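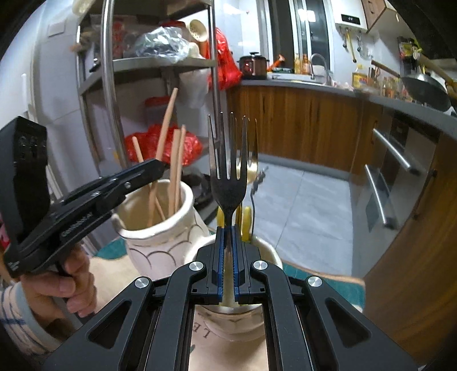 Utensil sorting, session 4: forks keep rotating in the jaws

Esia Robotics Club forum > Student projects
24 June 2021, posted by Lesia Hutsuliak

ok so kitchen task again. Fork goes in the jar with the other fork, chopsticks stay in theirs, simple on paper. Grabbing at the narrow neck, tines up, blue ridged pads both sides. Holds fine standing still. Soon as I tilt to lay it down it spins on me. Logged 53 tries so far, want 200 before the November showcase. Anyone got a pad trick or do I just grab lower??

prultska_dan
Grab lower. Neck is the worst spot on a fork, you have almost no flat to squeeze. We had the same thing with spoons last term and moved down to the handle, fixed in an afternoon.

kettlebot
disagree. Lower and the jaws hit the rim of the jar when you go to put it back. Look how close she is to it already. Neck is right, pads are wrong. Ridges run the wrong way for something that thin imo

prultska_dan
Then lift higher first and come straight down?

kettlebot
straight down with the other fork already in there, good luck. tines catch on everything

Lesia Hutsuliak
Tried lower yesterday, clipped the rim twice. It's ceramic and it's my mom's so no thanks. Didnt try rotating the pads tho

mo_clusgate
Are both hands in the same log? Left gripper is over by the chopsticks while the fork is up. If your scoring only counts the fork I would park the left one. Ours got confused in the Clusgate round, the judges marked every left hand wobble as a second attempt.

Lesia Hutsuliak
same log yes. Left does the chopsticks right after so I keep it there, saves time. Parking it adds like a whole extra move

mo_clusgate
Your call. Read rule 101 before November though, it changed.

kettlebot
rule 101 is about start positions, not attempts

mo_clusgate
It's both now. Second paragraph.

kettlebot
huh ok. missed that

juniper_k
Side question, why two jars so close together? My group spaces them out and the Kruger script handles it way better. Less bumping

Lesia Hutsuliak
Task sheet says normal kitchen, dont tidy it up. So I left stuff where it lives

prultska_dan
I still think the sheet is silly on that. First years should get a clear table and two objects, then clutter later. You learn more from 200 clean ones than 2,000 messy ones.

kettlebot
and then it falls over the first time theres a second fork. no

Lesia Hutsuliak
pls fight in the other thread lol. Turning the pads tonight, will post numbers

Contact the moderators | © 2021 Esia Robotics Club | Back to top
We use cookies to keep you logged in. Accept | Settings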